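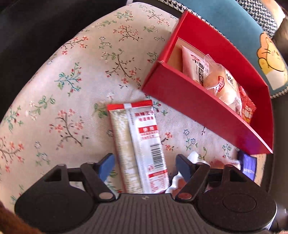
Attachment 1. Spicy snack sachet held upright in the jaws, red box on the seat behind.

Home Tickets Manuals Downloads Contact

Reading time: 4 minutes

Custine hand-held gripper: jaw width value sticks during closing

Opened by: Corentin Perrin
Handled by: Gaëtan Vidal, Steltovetti support
Product: Custine hand-held gripper, used in pairs, with Saludo recorder
Status: solved, one item left open

Fault as reported

We record packing work with two Custine grippers. The task is to pick wrapped snacks off a padded seat and place them in an open cardboard box. On one unit the jaw width value stops changing while the jaws are still closing. It stays at the old figure for up to 600 ms, then jumps to the right one. The video carries on normally through the gap. The other unit, recording on the same computer, does not do it.

The worst session has 1,714 width samples that repeat the one before while the fingers can be seen moving in the video. I picked them out by hand against the video, so the total may be slightly off.

No error light and no warning in Saludo. The only sign is a flat step in the width plot, and it is easy to take that for a firm grip on something rigid. A policy trained on this would learn to stop closing too early.

First checks (Corentin)

Restarted the recorder. No change.

Swapped the cables between the two units. The fault stayed with the same gripper, so I have ruled out the cable and the port.

Cleaned the finger pads and the pivots. No change. The jaws move freely by hand and there is no grinding anywhere in the travel.

Tried different items. Thin packets hardly ever show it. The vacuum-packed sausages show it on most attempts, and so do the larger buns.
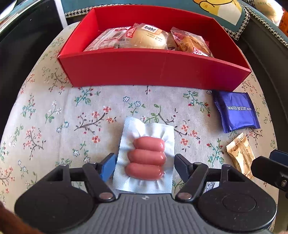 Attachment 2. Approach to the sausage pack, jaws open on either side of it.

Reply from support (Gaëtan)

Thank you for swapping the cables before writing in. The items that trigger the fault are the wide ones. They are gripped early in the travel, with the jaws well apart, and a thin packet passes through the same part of the travel quickly on its way to a smaller width. A short flat spot in the reading would be lost there.

Please do the following with the gripper empty:

1. Start a new recording in Saludo with the width plot open.
2. Open the jaws fully and close them slowly, at an even speed.
3. Repeat with the gripper turned on its side, then pointing down.
4. Send the raw log. The exported version has been smoothed and will hide the step.

Please also send the firmware number of each unit. It is on the device page in Saludo.

Results (Corentin)

The empty gripper sticks in the same place on every slow close, near the wide end. Turning it on its side makes no difference. Pointing it down makes the step longer. On a fast close the plot looks normal.

Both units are on firmware 3. I had expected them to differ.

I went back through the pastry clips as well. The meat-floss pastry is a flat disc and I had assumed it would behave like the thin packets. When it is taken across its full face the jaws stay fairly wide, and the step appears in some of those attempts. Taken edge-on it does not appear at all. 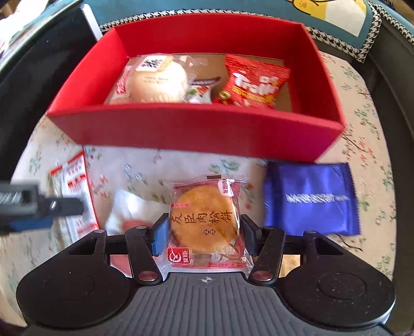
Cause

The raw log shows the sensor sending the same count repeatedly while the clock moves on, so samples are not being lost between the gripper and the computer. The fault is inside the gripper.

The sensor magnet sits on the shaft under one of the round housings. If its collar works loose, the magnet can stay behind when the shaft begins to turn, then catch up. Saludo has no check for this. Its stale-data warning looks at the time stamps, and those were correct.

Corentin opened the housing and found that the collar could be turned with a fingernail.

Fix

1. Unplug the gripper.
2. Remove the housing cover and set the screws aside.
3. Line up the mark on the collar with the mark on the shaft.
4. Tighten the collar screw — hand tight, no power driver.
5. Refit the cover and run the width calibration again. The old calibration is not valid once the collar has moved.

After the repair Corentin logged 3,000 samples of slow opening and closing in all three positions. There were no flat steps. He then repeated the sausage pack and the wide buns, with the same result. 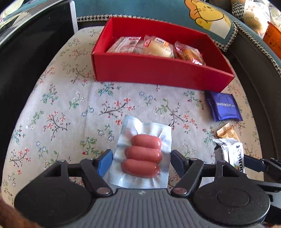 Can the recordings made before the repair be kept?

The video can be kept, but the width values from the faulty unit should be left out of training. The size of the error changes with speed and angle, so a fixed correction will not put them right. Recordings from the other unit are not affected.

Still open

Gaëtan has asked for a warning in Saludo when the width is unchanged during a close. The difficulty is that a correct grip on a rigid item gives the same flat line. No date set.

Related tickets
Curnari mount: screw thread worn after repeated removal
Custine: finger pad lifting at one corner
Saludo: width plot blank after calibration
Saludo: two grippers listed under one name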